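Notícias do laboratório de Ustisthorpe

Verter de um copo para outro

Em março, o grupo de manipulação começou a gravar demonstrações por teleoperação para a tarefa de verter. O operador comanda o braço à distância e o sistema guarda as posições das juntas, a abertura da garra e o vídeo de cada câmera.

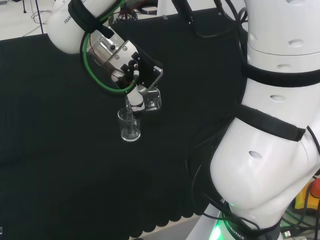
A meta da primeira fase são 100 demonstrações válidas, gravadas em blocos de 21. Teófilo Huamán, responsável pelas gravações, pede que cada operador faça 8 tentativas de treino antes de entrar na contagem. O ponto mais difícil é a inclinação final, com as duas bordas quase encostadas. Quem gira o punho depressa demais perde o alinhamento, e a tentativa é descartada.
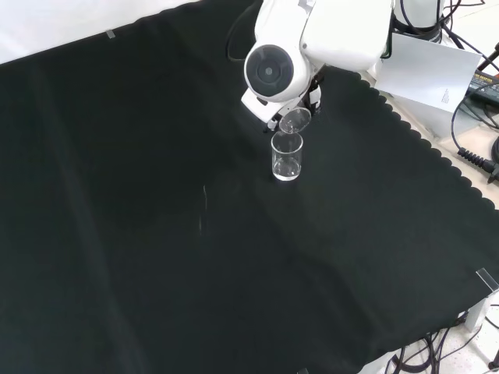 Próximos passos

Makis Drakos está preparando o treinamento da política no Dratimel, nosso software interno. Os arquivos passam antes por uma revisão manual, que corta as pausas longas no início e no fim.

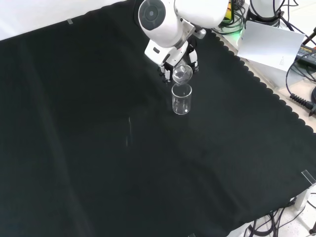

Se o resultado for razoável, a coleta segue até 1000 demonstrações, com parte delas feita pela equipe de Lougher. Quem quiser operar pode se inscrever com o Teófilo. As sessões começam às 9h e não exigem experiência prévia.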